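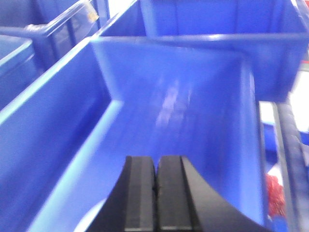
The Lolcombe backyard fruit records cover fruit picked from household trees in the town of Lolcombe and the farms along Ristanlow Road, from December through to June. Each row is one weigh-in: one load of fruit, from one tree, on one visit. Fruit was weighed in open blue plastic storage bins, the plain sort with smooth moulded walls and curved inner corners, and the weights in the main file have the bin taken off. The records were kept so the people running the fruit share could work out when to expect what, and they are published here because a few other towns asked for them.

## What's in the folder

| File | Contents |
|---|---|
| `weighins.csv` | One row per weigh-in, 2,092 rows |
| `trees.csv` | One row per tree, 733 rows |
| `varieties.csv` | Variety names as written down, matched to a tidied name |
| `zones.csv` | The five collection zones and what they take in |
| `CHANGES.md` | Corrections made after the first release |

All files are UTF-8 with commas as separators. Text fields with commas in them are quoted. Blank means not recorded. There is no code for "unknown" except in the variety columns, where `unk` means the picker looked and couldn't tell.

## Columns in weighins.csv

- `weigh_id`: running number. Gaps are deleted duplicates.
- `tree_id`: matches `trees.csv`.
- `month`: three-letter month. The exact day has been removed.
- `third`: `early`, `mid` or `late` in the month.
- `fruit`: apple, pear, plum, apricot, fig, quince, lemon, orange, persimmon or other.
- `gross_g`: weight on the scale with the bin, in grams.
- `net_g`: `gross_g` less the bin.
- `picked_or_windfall`: `P`, `W` or `M` for mixed.
- `condition`: 1 to 4, see below.
- `used_for`: `eat`, `cook`, `juice`, `stock` or `compost`.
- `note`: free text, lightly edited to take out names and house numbers.

## Columns in trees.csv

- `tree_id`
- `zone`: A to E.
- `fruit`
- `variety_id`: blank for a lot of trees, see the section on varieties.
- `size`: small, medium or large, by eye.
- `watered`: `Y`, `N` or blank. Householder's answer.
- `netted`: `Y`, `N` or `part`. Also the householder's answer, though pickers corrected it if they turned up and found otherwise.
- `pruned_last_winter`: `Y`, `N` or blank.

Tree locations are not included and won't be. Zone is as fine as it gets. Zone E is the Ristanlow Road farms and has so few households that a person who knows the area could probably guess some of them, so the `note` column is blank for all Zone E rows.

## How fruit was weighed

Weighing was done at the shed on a flat platform scale, usually between 4 pm and dusk. The scale reads in 50 g steps. The bin goes on, the fruit goes in, and the reading is written on the sheet next to the tree tag. Every bin was treated as 3,000 g, which came from weighing the set at the beginning of the season. Individual bins vary a bit either side of that and no attempt was made to track which bin was used for which load.

Small loads suffer most from this. For lemons and figs in particular, where a load might be no more than a couple of kilos, treat the last few hundred grams with caution. If you only want loads where the bin weight hardly matters, filter on `net_g` above 5000.

Leaves and twigs were pulled out before weighing when there was time. Mud was not washed off. Windfall quinces from the low end of Zone C came in with a fair bit of dirt on them after rain and the weights include it. 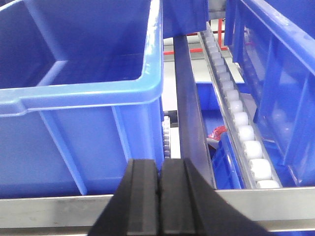
*Storage bin, with the rounded rim and the ribs on the outer wall.*

Loads too big for one bin were split and the parts added together on the sheet before being entered. The split is not kept in the data. A tree with a very heavy crop visited twice in the same third of the month has two rows.

## Condition scores

1. Sound, would sell at a market.
2. Marked or misshapen but keeps.
3. Bruised, split or pecked, needs using within a few days.
4. Mostly spoiled.

The score is for the load as a whole. A bin of good apples with a dozen pecked ones on top is a 2. Pickers disagreed most over the line between 2 and 3, and scores from December and January are harsher than later ones. We talked it over at the end of January and settled on "would it last the week on a bench" as the test. Earlier scores were left as they were.

Codling moth is not scored separately. If it was obvious it will be in the note, spelled various ways. Searching for `moth`, `codling`, `codlin` and `grub` gets most of them.

## Varieties

A variety is recorded for 1,543 of the weigh-ins. The rest are blank or `unk`. Householders were asked first, and if they didn't know, the picker could put down a name if confident. The `variety_source` column in `varieties.csv` says which it was.

Householder names are often wrong or local. "Msimang plum" turns up a good deal. It is a dark-skinned, yellow-fleshed plum that was sold through the old Msimang nursery and passed around as suckers, and it doesn't match anything we could find in the standard lists. It has been kept as its own variety. "Granny" is used for at least two green cooking apples, and those rows have been set to `unk` unless the note gave more to go on.

Pears are the weakest part. Please don't use this data to say anything about pear varieties.

## Corrections and cleaning

Sheets were typed up once and checked against the paper by a second person. Weights were entered as written. Where a figure was plainly a slip, such as a decimal point in a gram column, it was fixed and listed in `CHANGES.md`. Where it was odd but possible, it was left.

Duplicates came mostly from sheets that were copied out fresh after getting wet. They were removed when tree, month, third and gross weight all matched and the note didn't mention a second load.

Month spellings, fruit names and tree tags have been made consistent. Tags beginning with `T-` come from the Troserell estate, which had its own numbering before joining in. They were kept so the householders there can still find their own trees.

## Known gaps

- Lemons are undercounted. Most people with a lemon tree give them away over the fence all year and only rang us when the tree was overloaded.
- The second half of February is thin. It was hot and picking was called off on several afternoons.
- Netted trees are over-represented among apricots, as the un-netted ones were stripped by birds before we were called.
- Trees that set no fruit don't appear at all, so average yield per tree from this file will be too high.
- Citrus runs on past June and the data stops there.
- Nothing was recorded about fruit the household kept for itself.

The last point trips people up. `net_g` is what came to the shed. It isn't the crop.

## Suitable and unsuitable uses

The data is fine for working out the order fruit comes in, how much storage a similar scheme would need in a given month, and what share of a load is likely to be good for eating fresh. It has been used for all of these.

It is not suitable for valuing trees or properties, for comparing households, or for estimating commercial yields. Zones are drawn to suit the driving and don't follow soil, slope or anything else agronomic.

## Reading it in

The files open in any spreadsheet program. Check that `tree_id` hasn't been turned into a date on import. Tags like `3-11` are vulnerable, and setting the column to text before loading fixes it.

To get monthly totals, sum `net_g` by `month` and `fruit`, and leave out rows where `used_for` is `compost` if you only want usable fruit.

## Licence and credit

CC BY 4.0. Credit as "Lolcombe backyard fruit records". If you find a mistake, open an issue with the `weigh_id` and we'll look up the paper sheet. Sheets are kept for two years and then recycled.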